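Home | Bracelets | Necklaces | Loose Beads | Order Help | Contact

Support ticket 1174-B: Stretch bracelets, cord failing at the knot
Status: Closed
Last updated: April, 4:10 p.m.
Print this page | E-mail this page

Product: Sirnley stretch bracelet, 8 mm agate, sizes M and L
Opened by: Hidville shop counter
Assigned to: Priit Ķēniņš

Problem as reported
Customers are bringing back agate bracelets with the elastic parted. Shop has 11 returns so far, all from the spring delivery. Beads are fine, no chips at the drill holes that staff could see. In most of them the cord let go right beside the knot. Two customers said it happened while rolling the bracelet over the hand. Shop wants to know whether to pull the rest of the stock.

Tuesday, 9:20 a.m. (Priit)
Asked Hidville to hold the remaining stock and send the returns here with the broken cord still in the bag. Please do not restring them at the counter, I need to see the ends. Also asked for the lot slip from the carton.

Tuesday, 2:45 p.m. (Hidville)
Slip says lot 70, strung at Turunen. Returns are going out with tonight's parcel. One customer does not want a replacement and has been refunded.

Returns received (Priit)
Opened all the bags. Cord is the clear 0.7 mm, correct for this bead. The knots are surgeon's knots and they held. What is wrong is the glue. The spec calls for a small drop of jeweler's cement on the knot, left overnight before the tails are trimmed. These have a hard, glassy glue that has run down the cord on both sides. The cord is stiff where the glue soaked in and it snapped where the stiff part meets the soft part. Same break on nine of them. The other two are different, see below.

Checked against older stock
Took a jasper bracelet from the winter lot and stretched it over the sizing cone next to one from lot 70. The winter one went to the XL mark and came back. Lot 70 broke before L. Repeated with a second pair, same result.

Reply from Turunen
They ran out of the cement and used an instant glue for one batch. It went to 1,174 bracelets, all marked lot 70. They have the right cement back on the bench now. They will restring the whole lot at no charge and pay carriage both ways.

The other two returns
Not a glue fault. Both had been cut down and retied by someone with a single overhand knot, and the glue on them is soft and yellow. Hidville checked and these were resized at a market stall. Outside warranty, but I have restrung them anyway as a courtesy. Cost not charged to Turunen.
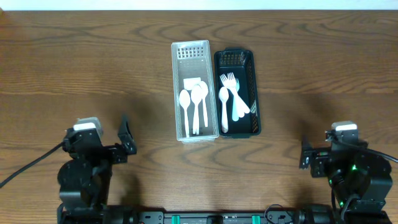
Clear and black trays, side by side on the table.

Instructions to shops
1. Take lot 70 off display, agate only. Jasper and onyx are not affected.
2. Return it to Turunen in the original cartons, with the lot slip on top.
3. Customers with a lot 70 bracelet can have a swap or a refund, with or without a receipt.
4. If a customer wants to keep the same beads, send the bracelet to me and allow 2 weeks.

Follow-up
Ninier shop asked if they can restring in store. Yes, if they use the 0.7 mm cord and the cement, pre-stretch the cord first, and leave it overnight before trimming. No instant glue of any kind.

Hidville confirms the cartons have been collected. Replacement stock is on the shelf and there have been no new returns. Closing the ticket. Reopen under the same number if another one comes in.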